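Consumo de agua en los edificios docentes del campus de Sirell
Informe final de proyecto — Asignatura de Gestión Ambiental
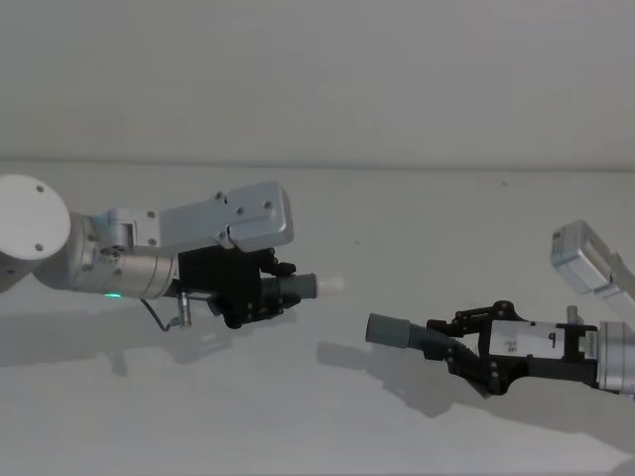
1. Objeto del trabajo

El presente informe recoge los resultados del estudio sobre el consumo de agua en tres edificios docentes del campus: Kunance, Sipos y Pavance. El trabajo se limita a los aseos y las fuentes de uso común; quedan excluidos los laboratorios y el riego de las zonas ajardinadas.

2. Metodología

Las lecturas de contador se tomaron durante el mes de abril, siempre a las 8:00 y a las 20:00, y se anotaron en una hoja compartida por el grupo. Se distribuyó además un cuestionario entre 400 estudiantes, de los cuales respondieron 305. Las preguntas trataban sobre la frecuencia de uso de las fuentes y sobre las averías observadas.

3. Resultados

El edificio Kunance registró el mayor consumo del periodo, con 1.997 metros cúbicos. En Sipos y Pavance los valores fueron inferiores, aunque el contador de Pavance permaneció varios días sin lectura por obras en el acceso al cuarto técnico. Se localizaron 15 grifos con goteo continuo, la mayoría en la planta baja de Kunance — la más antigua de las estudiadas.

4. Propuestas

Se propone sustituir los grifos averiados por modelos con pulsador temporizado y revisar las cisternas de Kunance antes del próximo curso. Asimismo, se recomienda instalar un contador independiente por planta, dado que las lecturas actuales no permiten separar el consumo de las fuentes del de los aseos.

Los datos de contador figuran en el anexo A y el cuestionario en el anexo B.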